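Wrist camera only vs. wrist plus overhead, is the second view worth it for a small policy?

posted in Lunstead Robotics Help > Learning from Demonstration

plarach_bench
I'm trying to repeat the wrist-only result from the Rikside pick-up write-up (they trained on 1000 demos and said the overhead view added nothing). I've got 60 demos so far on a desk with ordinary clutter on it, and my grasps on thin stuff like markers are a coin flip. Blocks are fine. Before I go collect a mountain more, should I add a second camera? My wrist view with a pink marker lined up on the gap between the fingers:

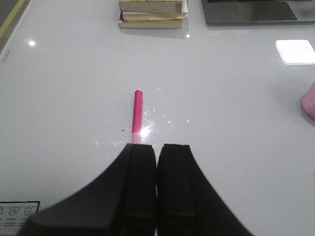
2 answers, sorted by votes

ruppert_rig
I'd fix the data first! We ran nearly the same comparison in October and the overhead camera only helped on the long approach — once the fingers were close, the wrist view did all the work. Look at where your marker goes, the near end is hidden behind the fingertips, so right at the end the policy can't see what it's closing on. And there's a bright glare patch sitting next to the base of it on that glossy top. Try a matte mat, vary the marker angle a lot (mine were all pointing straight away from the gripper, big mistake), and feed it 2 frames of history so it remembers the bit it lost. We didn't need 3000 demos, nowhere close.

softstop
second camera. worked for me, never looked back. didn't test it without though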